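Do You Really Need to Fold a Tarp?

I have my doubts, and I've had them since August, when Marion Shearer told me my storage shelf looked like a bird had been nesting in it.
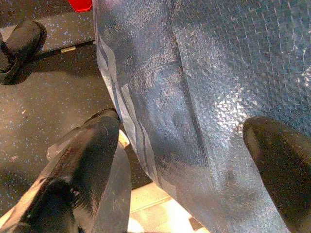 The case for folding

Marion's method goes like this. Lay it flat, halve it the long way, halve it again, then roll from one end and tie it. She says it takes 8 minutes. I timed myself and got 18, and that was with Kyung-tae holding the other end and complaining about his back.

The blue woven stuff is the worst for it. It has a memory. Once there's a crease running across it on the diagonal, every new fold wants to slide over and join the old one, and you end up with a fat wedge at one corner and nothing at the other. I've read that you should leave it in the sun first to relax it. I tried that. It was warm and still creased.

What I do now

I push the air out, fold it maybe three times, badly, and stuff it in a bin with the hem side up so I can find an edge next time. Finding the edge is half the job, if you ask me. Bảo Vi thinks this wears out the weave faster, and she may be right, but she also replaces hers every other year, so I'm not sure what the careful folding is buying her.

I'll grant Marion one thing – a rolled one does fit under the bench, and mine doesn't. I had to move the paint cans to the Drincombe shed to make room for the bin, and I'm still a little sore about that.

She's coming over next month to show me again. I've told her she can bring her own string.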